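NOTA DE PRENSA

El Rodport presenta su nueva temporada: grada joven, abonos congelados y una pretemporada de las de antes

16 de abril

Hola a todos. Me ha tocado escribir la nota de prensa este año y, como en el club me conocen de sobra, ya saben que no va a salir una de esas notas tan tiesas que se leen en diagonal. Os lo cuento como se lo contaría a cualquiera en la puerta del campo, y los compañeros de los medios que corten por donde les haga falta.

La noticia gorda primero: el Rodport Club de Fútbol congela el precio de los abonos para la próxima temporada. No sube ni uno. Ni tribuna, ni preferente, ni fondo. Sé que hace un par de meses se oyó de todo en los bares y que hubo quien dio por hecha la subida (yo misma me llevé algún mensaje bastante subido de tono), pero la decisión está tomada y firmada. Quien renueve antes de que termine el plazo conserva su asiento de siempre, y quien quiera cambiarse de sitio puede pedirlo en la misma ventanilla.

La segunda noticia me hace todavía más ilusión. Abrimos una grada joven en el fondo norte, con abonos a 35 euros para menores de edad. ¡Toda la temporada por 35 euros! Llevaba tiempo dando la lata con esto en las reuniones, porque a mí me enganchó al fútbol mi tía llevándome a ese mismo fondo cuando todavía era de tierra, y me daba una pena tremenda verlo medio vacío en los partidos de tarde. Los menores de siete años siguen entrando gratis con un adulto abonado, eso no cambia.

También hay novedades en la camiseta. Maillard, que ya nos vistió las últimas dos temporadas, sigue con nosotros, y la primera equipación vuelve a las rayas estrechas. Ya sé que las rayas anchas tenían sus defensores — tengo uno en casa —, pero las estrechas son las del ascenso y creo que se echaban de menos. La segunda equipación será verde oscuro. La tercera todavía no la puedo enseñar, aunque me muero de ganas. Las tres se venderán en la tienda del estadio y también por internet, con tallas infantiles desde el primer día, que el año pasado llegaron tardísimo y nos llovieron las quejas con toda la razón.

Como patrocinador principal entra Tolen, con un acuerdo de dos temporadas. Su nombre irá en el pecho y en el marcador. Quiero dejar muy claro que el estadio no cambia de nombre, porque me lo habéis preguntado muchísimas veces. El campo se llama Gemura, se ha llamado siempre Gemura y no hay nada en el contrato que diga otra cosa. 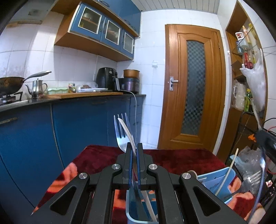

Vamos con la pretemporada, que este verano viene cargadita. El primer equipo jugará siete amistosos, cuatro de ellos en casa, y los abonados entran gratis a todos los que se disputen en Gemura. Hemos querido medirnos con rivales de la comarca, de esos que antes venían cada verano y con los que habíamos perdido la costumbre. A mí esos partidos me encantan: se juegan con un calor espantoso, salen chavales del filial que no conoce ni su vecino y siempre hay alguno que te deja con la boca abierta. El calendario completo saldrá en la web del club en cuanto cerremos los horarios con los ayuntamientos.

Y hablando de chavales, trece jugadores de la cantera harán la pretemporada con los mayores. No voy a dar nombres, que luego se les echa encima una presión que no les toca, pero os animo a fijaros en el centro del campo. Me quedo ahí, que el cuerpo técnico me riñe. El equipo femenino arranca los entrenamientos a la vez y jugará también en el campo principal cuando el calendario lo permita, una petición que venía de lejos y que por fin se ha podido encajar.

En cuanto a las obras, el césped se levanta entero en cuanto acabe la liga. Si pasáis por allí y veis el campo hecho un patatal, tranquilidad — está previsto. También se renuevan los baños del fondo sur y se pone una rampa nueva en la puerta de preferente, más ancha que la actual. Lo del techo de tribuna tendrá que esperar, y lo siento, porque yo también me mojo cuando sopla de lado. Hay proyecto, hay presupuesto pedido y falta el permiso.

La campaña de abonos empieza esta primavera y se cierra en septiembre, antes de la primera jornada en casa. Las oficinas estarán abiertas mañana y tarde durante la renovación, y quien no pueda acercarse tiene el formulario en la web. Para la grada joven hace falta traer el documento del menor y la autorización de la madre, el padre o el tutor. Si os falta algún papel, preguntad antes de venir, que así os ahorráis el paseo.

Por cierto, la presentación del equipo será al aire libre, con puertas abiertas, firma de camisetas y un partidillo de veteranos que promete agujetas. Esperamos la visita de varias peñas de fuera y habrá sitio para todas.

Los medios que quieran entrevistas, imágenes del escudo en buena calidad o acreditación para los amistosos pueden escribir al departamento de comunicación a través del formulario de prensa de la web. Contesto yo, normalmente el mismo día, salvo que haya partido.

Departamento de Comunicación
Rodport Club de Fútbol
Estadio Gemura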